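Frequency bands and the intermediate plateau

5 min read

I have now taught general English to adults for long enough to distrust any vocabulary list I did not count myself. Over the winter break I counted one. The results are below, mostly so I can find them again.

The source was the set of graded readers we use with the evening intermediate group, published by Drerkier and long out of print. I typed up the glossaries, removed proper nouns, and grouped inflected forms under one headword. Derived forms stayed separate, so "organise" and "organisation" count as two. That left 2,872 headwords. A different grouping policy would give a smaller number, and anyone comparing this with another list should check the policy first.

I then marked each headword by the number of readers it appeared in. A word that turns up in one book and never again is a poor candidate for class time, whatever its rank in a general corpus. 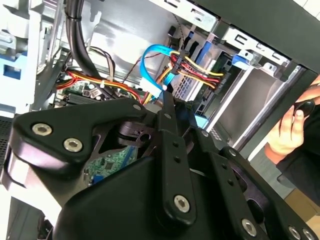
What the counts showed

The distribution was steep. A few hundred headwords did most of the work and the group already knew nearly all of them. The tail was full of words tied to one plot: "harpoon", "dowry", "signalman". The useful material sat between the two, and it was duller than I had hoped. Verbs such as "assume", "reject" and "arrange". Nouns such as "purpose" and "extent". Learners recognise these in print and then avoid them in speech for years.

I drew 200 items from that middle section and gave the group a yes/no recognition check, with pseudowords mixed in to catch guessing. The pseudowords included "zirkiva" and "drosten". One learner claimed to know "zirkiva" and supplied a definition, so I have adjusted her score accordingly.

Recognition was high across the group. Production was not. Asked to complete a sentence with the first two letters given, the same learners left 59 of the items untouched by anyone. Those became the term's syllabus.

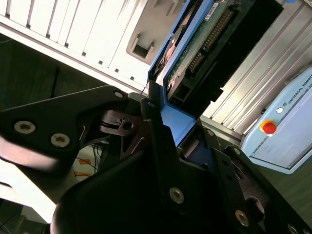
The sequence for each item is fixed. It is met in a short text, retrieved in writing the following lesson, and retrieved again in speech after a gap of 3 weeks. I had been using a one-week gap, copied from Domingo Mansilla when we shared a staffroom, and he has since moved to a longer one as well. His reasoning is that a week mostly measures whether homework was done. My own data are too thin to settle it.

Collocation is the part I have not solved. "Reach" is known, "agreement" is known, and "reach an agreement" is produced as "arrive an agreement" by half the room. Counting single headwords hides this entirely. I have started a second sheet for verb and noun pairs, sorted by verb, and it is growing faster than I can check it. The Kwok workbook has a decent appendix of pairs at this level, although its example sentences are all set in offices and my group is mostly trades and aged care.

Next job is to re-run the production check in November with the same items in a new order.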